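Gauze Cloths With the Colored Stitching: Questions We Get

Last updated August 8, 2019

Most of what gets written about these cloths comes from people selling them. The answers below come from people who wash and fold them at the Brarkonham linen swap, and we don't earn anything if you buy one. If your question isn't covered, leave it in the book by the door and Yayra Ansah will get to it.

Are they worth the money?

Depends what you were told. If somebody sold you a kitchen towel that will outlast all your others, we doubt it. A loose weave is a loose weave. It dries fast, it takes up very little room in a drawer, and it will catch on a ring or a rough fingernail sooner or later. I paid 16 dollars for my first one and thought that was too much. I still think so, and I still use it.

What is the best way to fold one?

Flat on a table, and slowly. You'll read that you can snap them in the air and fold them against your chest like a bath towel. Try it and look at your corners afterward. An open weave slides sideways as soon as you pull on it, and you end up with a diamond. Lay the cloth out, smooth it with the flat of your hand from the middle toward the edges, and bring one edge over to meet the other. Go by the stitched line when you match the sides, and ignore the fluffy edge, which is never straight enough to trust.

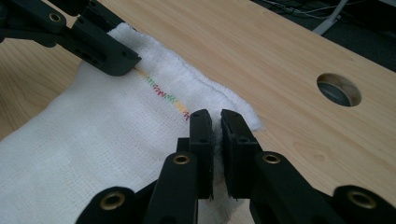
Once the first fold is down, press along it with your palm and leave it alone for a moment before you make the second. Ama Nyarko folds hers in thirds and claims they sit better on a shelf. I've tried both and can't tell the difference.

Do I need to iron it?

No. Gearóid Tierney irons his, and they look very nice until he picks them up.

The edge is fuzzy. Is it coming apart?

Probably not. A raised, fuzzy border is how plenty of these look, new or old. What should worry you is a long single thread you can pull, or a gap opening up between the edge and the stitching. Snip the thread close with small scissors and don't tug it. If there is a gap, a few overcast stitches in plain white cotton will hold it. Skip the liquid fray stoppers. I put Garnex on one corner and it dried like a fingernail.

Is the stitching done by hand?

Sellers love to hint that it is. A wandering line proves very little, as a sewing machine in a hurry can wander too. Turn the cloth over and compare the back with the front, look for knots, and check whether the stitches repeat at exactly the same length. Even then I wouldn't swear to anything. As for the color changes, one thread dyed in several shades will give you those, and so will separate threads. Look for joins before you believe a story about either.

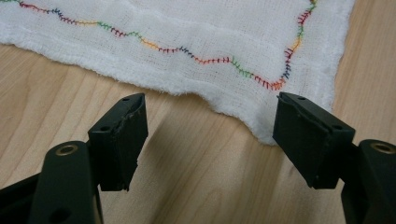 Red and navy are the colors people ask about most, and with reason.

Will the colors bleed?

They might. "Colorfast" on a tag means somebody printed a tag. Dampen a white rag, hold it against the darkest part of the stitching for a minute, and see what comes off. If the rag stays clean, wash cool with other light things. If it doesn't, wash the cloth by itself until it does. Vinegar in the rinse gets recommended a lot, and Kwame Amissah tried it on a red border with no luck at all.

Can I use bleach on the white part?

You can't keep it on the white part. Soak in plain oxygen powder if you must, and test a corner first.

Does it go in the dryer?

Low heat, in a mesh bag, if you have to. I hang mine.

How should I store a stack of them?

On a shelf, folded edge facing out, with nothing heavy on top. Clenby sells a divider for this. A shoebox lid works fine.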